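What we are buying for the second arm, and what we are not

Posted 15 October 2025

I said in September that I would write up the budget once it was settled. It is settled now, apart from one line, so here are my notes. Kaja Petrauskas asked for them too, as she is planning a similar setup in Dretport and wants to know where the money goes.

The total we have for the rest of the year is 1,000 euros. The arm itself is paid for and doesn't come out of that. Everything that goes around it does: the table, the work surface, the end tooling, cables, spare parts and filament.

My first draft put 800 of it into a new gripper from Laur. It is a good gripper and I would like to own one. But that left 200 for everything else, and the quote from Rulberg for table panels alone ate most of that. Ieva Priedītis looked at the draft and asked what the gripper would let us do this year that we can't do now. I wrote a list and it was short.

Most of our work at the moment is pushing things. The tool for that is a plain rod that points straight down, and the parts are printed blocks on a wood board. A rod has no fingers to align and no motor to burn out. If it bends, we replace it for the price of lunch.

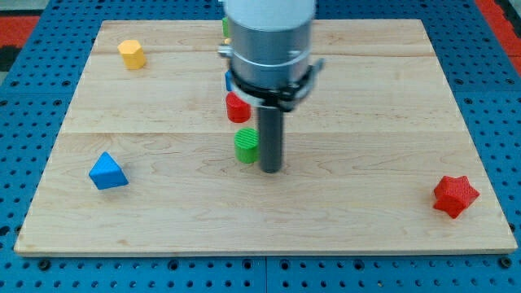
Where the money goes

Table panels come first. We use perforated ones so that a fixture can be bolted down and found again in the same spot a week later. I looked at plain tabletops and they are cheaper, but you end up drilling them yourself, and then you own a drill jig as well.

Next is the board. Ours is wood, pale enough that colored blocks show up well against it. I am buying 2 more, cut from the same stock if the shop still has it. One goes on the second table and the other stays on the shelf.

Filament is a small line but I had left it out completely. We print in red, green, blue and yellow, and the blocks do get lost. I budgeted 3 spools for the year and will probably need another.

Cables and connectors always cost more than I expect, so I doubled my guess.

The open line is shipping. Jandenura will hold the order until the panels are in stock and send everything in one crate, or they will split it and charge us twice. I have asked for one crate. Kaja, if you order before the end of the month we could share it and you could pick yours up from us.

The Laur gripper is on next year's list. I will ask for a loan unit first and see how it does with the small blocks before I put it in a budget again.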